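Safe Working Rules for a Board-Wiping Arm
Embla Myklebust and Leopold Kälin
Haugen project group, Jillholm

3. Rules at the workspace

Our task was whiteboard wiping with a single arm. Before the first run we wrote a rule sheet, based on the one used in the Brornmont lab. Rule 1 says hands stay off the board while the arm has power. Rule 2 limits contact force to 40 N.

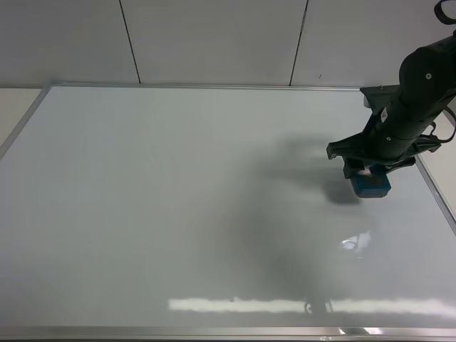 Page 17

The board lies flat, so a dropped block can't fall far. We kept the board clear of everything the task did not call for. Glare from the lights moved with the arm, and Rule 4 now asks for a check of the fixed camera view before each session.

Rule 5 covers the grasp. The operator opens the fingers fully, lines up with the eraser, and closes at low speed. Leopold wanted a second approach height, which we added in April.

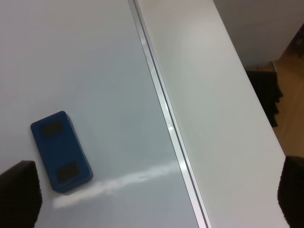 Figure 2. Blue eraser on the board, wrist view.

Rule 6 is on marks. Use thin strokes, and log the color and position before wiping. A run with no log entry is not counted.

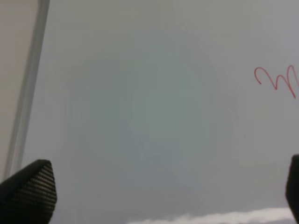 Figure 3. Red marker line, gripper open.

Rule 7, on stopping, was the hardest to word. Our text follows the Brilcombe handout: either person may press stop, and the run is then marked as ended early.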